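by Facundo Ocampo
Opinion
#Home #Money

The subscription that wants to own your bathroom shelf

I have been getting mail from a company called Vesis since November. The offer is always the same. Answer 9 questions about your skin and hair, and a box will show up every month with everything you need, in the right amounts, so you never have to think about shampoo again.

I was not aware that I had been thinking about shampoo. I buy it when the bottle gets light. This takes me maybe a minute at the drugstore, and I was going there anyway for batteries.

But the refill business has decided that running out is a problem, and a large one. Kirard, which sells more or less the same box in a greener color, claims the average household loses 72 hours a year to "restocking stress." I wrote and asked how they got the number. I received a coupon.

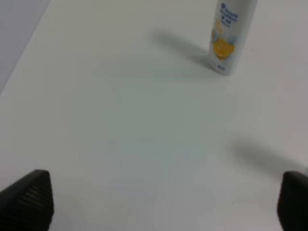
Marjatta Kallio wrote in after my last column to say I was being unfair. She has three kids and a job with night shifts, and the box is one less thing on the list. She doesn't care whether the number is real. She'd pay double, she said, to never again find out at 6 a.m. that there is no soap in the house.

Fair enough. I believe her. I would still like to know what she pays now, and whether she could say without looking it up. I couldn't have. When I finally signed up for Vesis in order to complain about it properly, the price on the front page was for the first box only. The second one cost nearly twice as much, and it had a conditioner in it that I had told them, in question 4, I don't use.

I skipped the third box. You can skip, they make a big deal of that, but you have to do it before the box is "in preparation," and mine seemed to go into preparation about as soon as the last one hit the porch.

By the time I got out I had spent $174 on things I used to buy for a lot less, and I had a backlog.

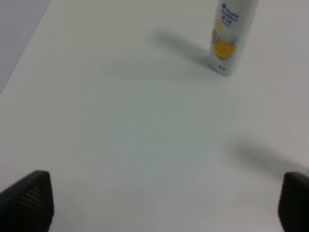

The backlog is the part I find hardest to forgive. A person who buys his own soap knows how much soap he uses. The box has to guess, and it has never once guessed low. I gave two bottles to my sister and one to the guy downstairs, and there is still a body wash under the sink that smells like a rental car.

Then there's the quiz. Vesis shares what it calls "preference signals" with its partners, one of which is Plattner, and Plattner sells razors. I have a beard. I said so in question 2. I now hear from Plattner every morning before breakfast. The privacy page, which I pasted into a word counter out of spite, runs 3542 words, and the word "sell" isn't in it. "Enable" is in there a lot.

Supporters say all this means less waste. Maybe it will someday. My boxes came with a paper nest, a card about the paper nest, and a sticker. I'd want to see somebody weigh one of those against a plain bottle carried home in a coat pocket before I clapped.

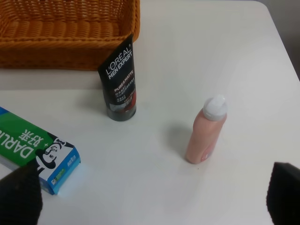
What I'd ask for instead

Show the second month's price in the same size type as the first. Let people skip up to the day the thing ships. Put the cancel button where the sign-up button was.

Nudari, a smaller outfit, says it will do all of this by spring. I'll believe it when I've tried to quit. Meanwhile my own shampoo is getting light, and I need batteries.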